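Ekar Small Cabinets – Gallery

The Ekar is the smaller of our two cabinet lines. Orders opened in June, and most of the questions since then have been about size, finish and what fits inside, so we have put together a page on the cabinet and the parts that go with it. The notes cover each part in turn, from the top shelf down to the cupboard. Last updated Nov 5, 2024.

The finish

The Ekar comes in one colour, a warm honey brown. We tried a darker stain on the early ones and dropped it, as it hid the grain and showed every fingerprint. The finish is a hardwax oil from Workneh, put on in 2 coats with a light sand between them. It can be touched up at home with a cloth. Leave it overnight before putting anything back on the shelf.

The open shelf

The top section is open at the front. It takes a short row of upright books and still leaves a bit of room beside them for small bottles or boxes. The end is slatted, with vertical bars that follow the curve of the corner. Dust the bars with a dry paintbrush. A wet cloth tends to catch on the edges.

The drawer

One drawer runs across the middle. The front is grooved and has a round dark knob set toward the left. Please keep it to light things – pens, chargers, spare keys, the mail. If the drawer starts to stick in humid weather, rub a candle stub along the runners.

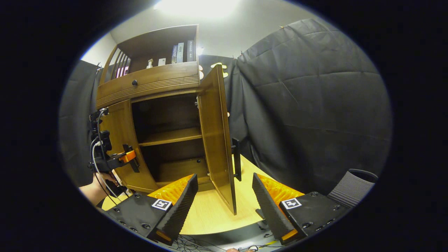 The cupboard

Both doors swing outward, so leave clearance on each side if you are standing the cabinet next to a wall or a chair. The single shelf inside gives you two compartments. We use the lower one for folded tea towels and the upper one for jars. The inner faces of the doors are lighter than the outside.

The hinges

The hinges are metal and come already fitted. They are tested to 1000 openings before a batch is released, and the screws may need a quarter turn after the first few weeks. Use a hand screwdriver. A power driver will strip the holes.

The handles

The right door has a dark vertical handle and the drawer has the round knob. Replacements are sold singly, and the screws come in the bag. If you want to fit your own, measure the spacing of the holes first, as the sizes sold in hardware stores vary.

Where to put it

The cabinet is made to sit on a table, bench or sideboard and is not meant for hanging. Felt pads are in the box – stick them on before you lift it into place. Keep it out of direct sun or the side nearest the window will change colour faster than the rest.

Ordering

The first run was 496 cabinets and around 100 are left at the time of writing. They are stocked at Stata and at both Brememance shops. The larger line has its own gallery page, with the same finish and a second drawer. Spare knobs, handles and hinge screws can be ordered from the parts page.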